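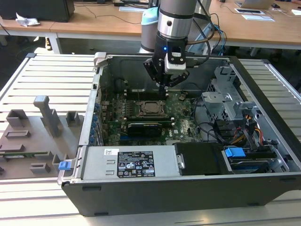
Start with the memory, Nimal Siriwardena tells everyone who asks where to begin on an old office tower, and don't touch the processor until you've been in and out of the case a few times and your hands have stopped shaking.

Good advice! I ignored it, of course. My first tower came home from a clearance sale under my arm and I had the heatsink off before dinner, with gray paste on two fingers and the tablecloth. The computer survived. It now lives in my sister's sewing room, where it runs her pattern software and a frankly alarming number of browser tabs.

That was the start of a habit, and the habit has led me to Plavudham, a refurbishing shop in Clollbridge that occupies what used to be a carpet showroom. If you love the insides of things, go. Bring a sweater, the heating is poor even in October. Towers come in by the pallet from offices that have moved to laptops, and 447 of them had gone through the benches this year by the time I visited. Some leave as complete machines. Others leave in pieces, a power supply here and a drive tray there, to keep other computers of the same age running.

I had expected a sad sort of place, all beige plastic and dust. What I found was people having a wonderful time with screwdrivers, or, more often, without them. An office tower from a big maker is a lovely thing to open, and I'll defend that to any builder of glass-sided gaming rigs. Somebody sat down and thought about the person who would one day have to swap a drive at 4:45 in the afternoon. So you get colored plastic, usually wherever a finger is meant to go. In the Dell on its side here there's a blue handle on the hard drive bay, a blue tray under the drive, a small blue latch at the edge of the case and a whole column of blue covers by the expansion slots. Once you've learned to look for the color you can find your way through a case you've never seen before.

Lies Mertens taught me to read a board the way she does, starting at the processor socket and working outward. With the heatsink gone and the socket empty you get a clear view of the metal frame and its little lever, and I could happily look at one for an hour. It's such a neat bit of mechanics. The lever goes down, the frame presses evenly on the chip, and a great many tiny contacts meet at once. She keeps a plastic cap over any open socket that's going to sit overnight, and on her bench there's a jam jar full of them in several sizes.

"People are scared of the wrong part," she told me. "They creep up on the memory like it's a bird's egg, and then they put a coffee down next to an open socket."

Memory really is the friendly place to begin. The slots are long and easy to spot, the sticks are notched so they only fit one way, and the clips give you a click you can feel in your thumbs. Press on both ends. If one clip closes and the other doesn't, take the stick out, turn it around and look at the notch again before you lean on it any harder. Tarık Bayram, two benches down, has a drawer of sticks sorted by type and then by size, with dividers cut from cereal boxes, and he will talk about mismatched pairs for as long as you let him. (I let him. I learned a lot, and missed a bus.)

Then there are the cables. I have always been a sloppy cable person, and Plavudham has half cured me. The rule on the benches is to unplug nothing until you know where it went. Natália Cardoso draws hers in pencil on the back of the intake sheet, with O, Y and R for orange, yellow and red. She showed me a sheet from one particularly tangled case and it looked like a map of a subway system designed by someone in a temper. Her towers go back together in half the time mine do.

Graphics cards get a shelf to themselves, and a waiting list. Most office machines come in without one, so when a tower does turn up with a card seated in its slot, word travels down the room pretty quickly. Don't pull straight up on it, by the way. There's nearly always a catch at the end of the slot, and if you haven't released it you'll feel the entire board start to come along with the card. I have felt that. It's a horrible sensation.

The one thing they won't let a beginner open is the power supply. Unscrew it from the case, yes. Read its label, absolutely, the label is full of useful stuff: output on each rail, maximum load, all the certification marks. But the box itself stays shut, and a faulty one goes in the red crate by the door and is never argued over.

I asked Brodie Te Moana what the shop would spend money on if it had any. Trays, came the answer. Small ones with a lip, for screws. Plavudham already owns 800 of them, bought from a closed dental supplier, and they're in use on every bench, under every elbow, three deep on the windowsill. The target is 1000.

You don't need a carpet showroom to do any of this. I work at one end of a kitchen table with a cheap grounding strap, a number two Phillips, a soft brush and a can of air. My one extravagance is a Stindo mat, a gray silicone thing with compartments, and I'd replace it tomorrow if I lost it. Lay the case on its side before you do anything else. Working upright looks fine for the first five minutes, and then a screw falls behind the board and you're shaking the whole computer like a money box.

Buy your first tower with a drive cage that swings or lifts out if you can, and check that the covers over the spare slots are all there. Missing covers are a pain to match. Ask whether the heatsink comes with it too, and its screws. I've paid more for a set of heatsink screws than for the computer they belonged to.

My current project is a tower I carried home from Plavudham in a Marikar shopping bag, with one handle gone by the time I reached the station. It has a dead drive, a noisy fan and two free memory slots, and I've been looking forward to it all week. The fan comes out first.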